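## About Dronness

Dronness is a team of nine in Pridwood. We test whether robot arms can do small chores at home and on the shop floor: sorting, folding, putting shoes away. Some they can do. Most still need a person nearby. We publish every result, failed runs included.

Table work, with the blue mat:
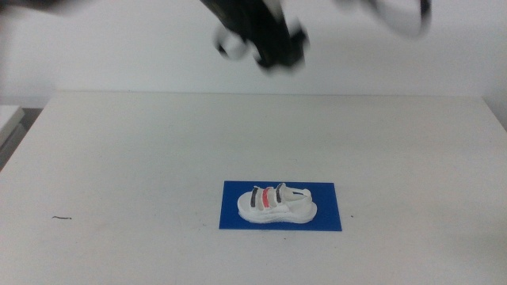
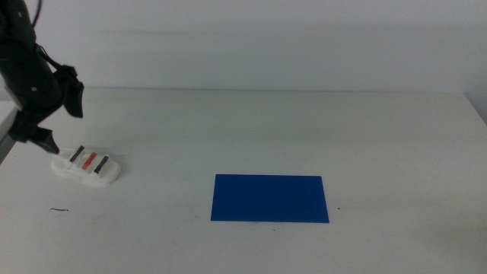
Frauke Thiele wrote to us that she would wait until a machine can clear a whole hallway before she buys one.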